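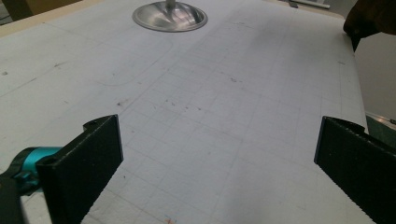
Workshop > Buying kit > Gripper FAQ

What should I budget for first?

The table, believe it or not! Everyone rings me about grippers and then puts them over any old desk. I like a big white top with a pencil grid drawn on it, because you can line things up by eye and a pencil costs next to nothing. It'll get scuffed and smudged. Fine, leave it.

How much do the fingers cost?

We pay Lanix £32 a pair for plain black plates, and £53 if you want teeth down the inner edge. I'd buy one pair of each and swap them about until you know what you're picking up.

How many spares do I need?

At Salgate we order for the year in March and ask for 20 pairs (far too many the first time, I got carried away). A small bench could manage with four.

Can I share a table with other equipment?

Yes, but measure the bases as well as the tall bits! A round metal stand base takes up more room than you'd think, and the gripper needs space to open wide on both sides. I pencil round anything that has to go back in the same spot.

Meredith or Jukis for the mount?

We've had both. Jukis was quicker to fit, Meredith was cheaper, and delivery took some 60 days either way, so order the mount before the fingers.

Do your prices include VAT?

No, add it on top. I last checked them on 2023-04-06.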